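FISODANO ASKS TOY SELLERS: WHAT DOES "NATURAL" MEAN?

December 2020 – for immediate release

Shoppers looking for wooden toys this Christmas are being asked to pay extra for words that few sellers can explain, according to a review published today by the independent shopping newsletter Fisodano.

The review looked at 910 online listings for wooden blocks, puzzles, pull-along animals and play food. Most used at least one of the words "natural", "eco", "pure" or "sustainable". Very few said which tree the wood came from, where it was grown, or what had been put on it afterwards. 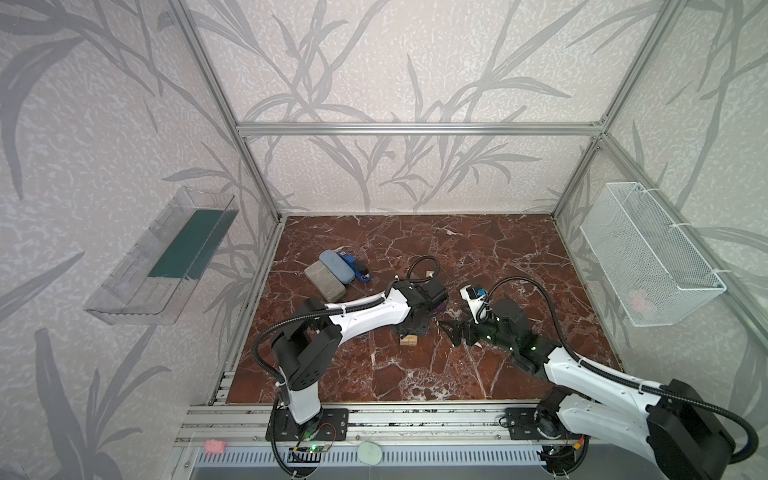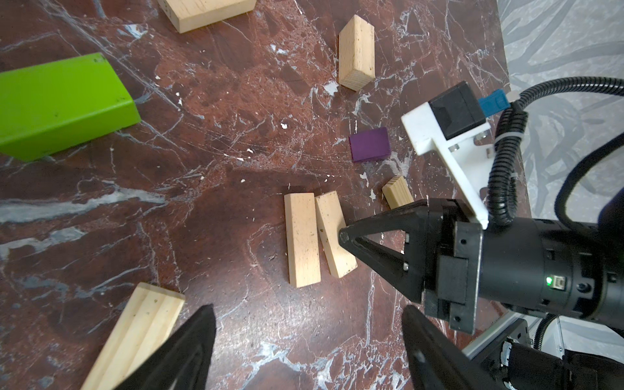

Plain wood against a veined reddish-brown tabletop.

Fisodano has nothing against wooden toys. Plenty of them are well made, last for years and get handed down. Our complaint is with the wording. A plain block is a simple thing, and a seller who wants a higher price for it should be able to say why in a sentence or two.

In November we wrote to 60 sellers and asked each of them the same questions. What species is the wood? Which country was it cut in? What is the finish? What, in your own words, does "natural" mean on this page? We gave them two weeks and a reminder.

Eight answered all the questions. Others sent back the text of the listing we had asked about, which rather missed the point. Several told us the wood was "high quality", and one said its paint was "child-friendly" and that the recipe was a matter for the factory. The rest did not reply.

We are not claiming that the sellers who stayed silent have anything to hide. An unanswered email may only mean a busy office in the run-up to Christmas. But a claim that is printed on every box ought to be one that somebody in the building can back up, busy or otherwise.

Some of the wording we came across does not stand up to a second reading. "Chemical-free" appeared on painted toys, and paint is made of chemicals, as is water. "Non-toxic" was used without any mention of a test. "Made from real trees" is true of all wood, including the sort that ends up in pallets. "Responsibly sourced" was often the whole of the statement, with no scheme named, no number given and no link to follow.

Two ranges gave us more to go on, and we looked at them more closely.

The Kamo range of building blocks is sold as "100% natural beech". When we asked, the seller confirmed that the coloured blocks in the set are beech underneath and are finished with a water-based paint bought in from a supplier. We see no problem with that as a product. We do wonder why the box says "100%" when the company's own answer shows that the figure leaves out the paint. The seller told us it would "look at the wording for the next print run". We have asked when that will be and have not had a date.

Lazăr, a small workshop that sells stacking toys and puzzles by post, was the most open of those that replied. It named the species, the sawmill and the oil it uses, and it told us plainly that it had no certificate and could not afford one this year. Its listings make no green claims at all. It is a little odd that the seller with the most to say on the subject says the least in its advertising, and shoppers who filter by the word "eco" would never find it.

Price was harder to pin down. Sets with green wording tended to cost more than sets without it, but they were also more likely to come in a cotton bag or a printed tin, and we cannot say how much of the difference is down to the bag. Anybody who tells you they can separate the two from the listings alone is guessing. We would like to see sellers show their costs. We do not expect them to.

We are also wary of our own readers' enthusiasm. Earlier this year we put a short form on our website, and 2,000 people filled it in. A large share said they trusted a wooden toy more than a plastic one before reading a word of the label. That is a comfortable feeling and we share it, but it is doing a good deal of work for the people who write the labels. People who fill in forms on a website like ours are hardly a fair sample of the country either, so please treat that finding with some care.

Fisodano is asking sellers to do the following before next Christmas:

Name the wood and the country it came from on the product page.
Say what the finish is, including on any coloured parts.
Drop "chemical-free" altogether.
Give the name and number of any scheme behind the word "sustainable", or leave the word out.

None of this needs a new logo. There are more than enough leaf-shaped logos already, and we had trouble finding out who was behind several of them.

For shoppers, our advice is dull. Ask the seller what the toy is made of and see whether you get an answer. Check the age guidance and the maker's address. Look at second-hand sets, where the greenest claim is generally that somebody's child has finished with them. And if two sets of blocks look the same and one costs twice as much, it is fair to want a reason.

The full review, with the questions we sent and the replies we have permission to print, is free to read on the Fisodano website. Sellers who were contacted and would still like to answer may do so, and late replies will be added as they come in.

Notes to editors

Fisodano takes no advertising from toy makers or toy shops. Its reviews are paid for by subscribers.

Listings were read as they stood in November. Some may have been changed since then – we would be pleased to hear of it.

The review did not include any laboratory testing and makes no finding on the safety of any toy.

Printed copies of the review are available by post from Porkent, which handles Fisodano's mailing and had no part in the research.

ENDS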